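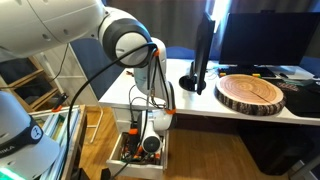
How to object to a price rule at your town council

Sooner or later every council decides that something costs too much, or too little, and that it is the body to fix it. In Wenimbridge it was parking. Then it was the ferry. Last December it was the price of a seat at the Manolakis, our one surviving theater, which the council proposed to cap at a figure last seen when the popcorn machine was new.

I have now spoken against three of these rules and in favor of one. My record is two and two. What follows is how I'd go about it if I were starting again, with fewer adjectives.

Step 1. Get the actual text

Do not work from the newspaper summary, and certainly not from the version your neighbor gave you over the hedge. Ask the clerk's office for the draft ordinance and the staff report that goes with it. They are separate documents and you will be handed one of them unless you name both.

Read the definitions first. They are dull and all the mischief is in there. The theater draft defined "public performance" so broadly that it took in the Zaltdale school recital, which has always been free and would have needed a permit to stay that way.

Step 2. Find out what stage it's at

A draft normally goes through a first reading, a comment period, a second reading and a vote. In our town the comment period is 20 days. Yours will be printed on the notice, usually in the smallest type on the page. If the second reading is already over, you can still speak, and people will nod at you very kindly.

Look for the words "emergency measure" near the top. That means the readings have been squashed together and you should skip ahead to Step 4 tonight.

Step 3. Decide what you want

"Withdraw the whole thing" is a perfectly good request, and it is refused nearly every time. Have a second request ready, and write it as an amendment the council could adopt on the spot:

In section 4, strike "all venues" and insert "venues seating more than 68."

That one passed. It took a single line and no speech. The speech I gave at the same meeting, on liberty and the decline of the matinee, is recorded in the minutes as "Mr. Tekin also commented."

Step 4. Write the letter

Keep it to one page. Put the ordinance number in the first line so it lands in the right folder. Then say who you are, what you want changed, and what the rule would do to you or your business in dollars. If you don't have the dollars, go and find them before you write anything else.

Leave out motive. You may be quite sure that the cap exists because the theater's owner backed the wrong candidate for mayor. Half the town was sure of it. But once you put it in writing, the council gets to spend the evening being offended, which is much easier work than defending a price table.

Send it to the clerk and ask for it to be entered into the record. Letters sent only to individual members have a way of being very much appreciated and never seen again.
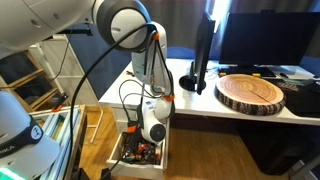 Step 5. Sign up to speak

Most councils want your name on the sheet before the meeting opens. Ours puts the sheet out at 6:30 p.m. and takes it away at 7, and the clerk's watch is the one that counts. You'll get three minutes. Read your remarks aloud at home with a timer, then cut a third of them.

Bring copies of your amendment for every member plus the clerk. Hand them over before you start talking. A council member with paper to look at is a happier council member, and may even look at it.

Step 6. Bring company, but not a crowd

Four people making four different points will do more than a full room making one. Divide it up beforehand. For the ferry rule we had a commuter, a deckhand, the woman who runs the Grostach bakery and me, and I was the least useful by a distance.

Please talk your group out of matching T-shirts.

Step 7. After the vote

If you lost, ask the clerk for the adopted version and check it against the draft. Amendments get made late in the evening by tired people and numbers wander. In the parking rule, a fee went into the meeting as $19 and came out as $91, and stayed there until somebody tried to pay it.

If you won, check it anyway. Then write a short thank-you to whoever moved your amendment, including if you can't stand them. There will be another ordinance in the spring, and I hear this one is about firewood.

Recep Tekin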